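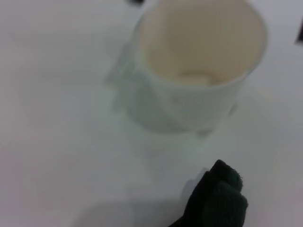
Clisus Prize for Short Fiction Names 2024 Shortlist and Changes Rules on Translated Work

CLURKDEN, 29 February 2024 – Sterneck Press, administrator of the Clisus Prize for Short Fiction, has published the shortlist for this year's award. The prize is given annually for a single short story of between 3,000 and 10,000 words, published in a magazine, journal or anthology during the previous calendar year.

The prize office received 2,054 entries for the current cycle. Of these, 164 were ruled ineligible, in most cases because the story fell outside the word limits or had first appeared on a personal website. A longlist of 38 stories was drawn up by the reading panel and passed to the judges without author names or places of publication.

The shortlisted stories, in alphabetical order by title, are:

"A Ledger of Small Boats"
"Inland Weather"
"Moschos"
"The Second Interpreter"
"What the Surveyor Owed"

Author names will be released with the winning title in April. This follows the procedure adopted for the previous cycle, under which the judges complete their final reading before any shortlisted writer is identified. Magazine editors who recognize a story from their own pages are asked not to announce it before that time.

"Moschos" is the first translated story to reach the shortlist. Until this year, translated work could be entered only if the author and the translator were the same person. Under the revised rules, a story may be entered in any published English translation, provided the translation first appeared within the eligibility period. The date of the original publication is no longer taken into account. If a translated story wins, the prize money is divided equally between author and translator, and both names appear on the citation.

"The earlier rule was written when the prize received very few translations, and it had the effect of excluding nearly all of them," said Teodoro Dumlao, director of the Clisus Prize. "Translators wrote to us about it every year. The judges are asked to assess the English text in front of them, and they do that in the same way for every entry."

Two further rule changes take effect with the next cycle. Writers may submit their own work directly, where previously only editors and publishers could do so. Each magazine will be limited to four entries per year – a story submitted by its author does not count toward that limit. Linked stories from a single collection will be treated as separate entries and must be submitted on separate forms.

All five shortlisted stories will be printed in a paperback anthology from Sterneck Press. The first printing will be 500 copies, with an electronic edition issued at the same time. Contributors retain copyright and are paid a flat reprint fee on signature of the permissions form. The anthology will include a short note from the translator of "Moschos" on the regional dialect used in the story's dialogue.

Review copies may be requested through the Sterneck Press publicity office in Clurkden. Requests should state the publication and the preferred format. Interviews with the judges are not available until the winner has been announced. Interviews with the director may be arranged before then on matters of eligibility and procedure.

The full rules, including the revised section on translation, are posted on the prize website.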